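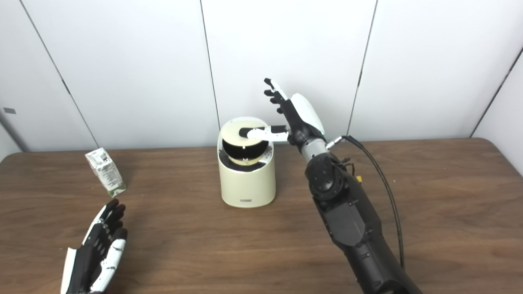

A cream-colored cylinder with a slanted opening. The black part inside the top is tilted.

Home | Everyday Things | Animals | Weather | Ask Us

Flaps, Lids and Slanted Tops

By Asuka Takeda
2022-05-26

Look around your home and you will find a lot of things with a part that tips, lifts or swings. The mail slot may have one. The kitchen trash can may have one. So may the little door a cat uses. We call these parts flaps and lids, and they all do a simple job. They cover an opening and they move out of the way when something needs to go through.

What is a hinge?

Most flaps turn on a hinge. A hinge is a joint that lets one part turn while the other part stays still. Your front door has hinges down one side. A swinging trash can lid often has a pin on the left and a pin on the right, and it rocks on those two pins like a seesaw.

When you push one side of a rocking lid down, the other side goes up. Take your hand away and the heavier side sinks again. That is gravity pulling on it. Some flaps use a spring as well, and you can feel it push back at your fingers.

Where should you push?

Try this with a door. Push it close to the hinge with one finger. It is hard to move. Now push it near the handle. It swings easily. The farther you are from the hinge, the less hard you have to push. A flap works the same way, so a small push near the edge is enough.

Why is the top slanted?

If you cut a paper tube straight across, the opening is a circle. If you cut it at a slant, the opening is a longer shape called an oval. A slanted opening faces toward you a little, so you can see into it without leaning over. Things are also less likely to be left sitting on top, as they slide off.

Why a cylinder?

A cylinder is the shape of a soup can. It has no corners on its sides for dust and crumbs to hide in, and it is easy to wipe. It can also be turned to face any way you like and still take up the same space on a table.

Make your own

You need a paper tube, some thin card, tape, a pencil and a toothpick. Ask a grown-up to do the cutting.

1. Draw a slanted line around one end of the tube and cut along it.
2. Cut a piece of card a little smaller than the opening.
3. Tape the toothpick across the middle of the card.
4. Make two small holes in the tube, one on each side, and rest the ends of the toothpick in them.
5. Push the card gently near its edge and let go.

If the card stays tipped, put a bit of tape on the side that should hang down. Sadao Ueda's class in Cleltorham made these in September. The best one had 7 layers of tape on it and swung back every time.

Keep fingers out of hinges - a big lid can pinch. If a flap is stuck, tell a grown-up and leave it alone.

Words to know
Hinge: a joint that lets a part turn.
Oval: a stretched circle.
Cylinder: a solid shape with round ends and one curved side.

200 shares | 58 comments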